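Open House at Tindall, 21/11/2023

The invitation promised grippers, arms and lunch. Lunch was a sandwich with one of the grippers' names on a toothpick, so two out of three isn't bad.

Cyril Wragg met us at the door and walked seven of us to the bench, where a Skukness parallel jaw was taking on the Iresach hand. The jaw picked up everything it was offered, with the charm of a stapler. The hand has more fingers, more joints and, at one point, more opinions than its controller. I came in favoring the hand and left owing the jaw an apology.

Next door was the simulator, Uvwood, where you can swap the end of an arm without finding the right screwdriver. Cyril claims they ran 300 trials there in August. I asked how many matched the real bench and was offered coffee.

We did get to watch both arms on screen, and I spent longer there than I did with the hardware. My grab requests were politely ignored. 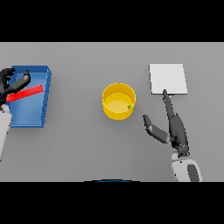
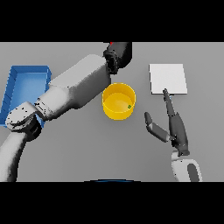 Tray, yellow container and white pad in the simulator, with an arm on either side.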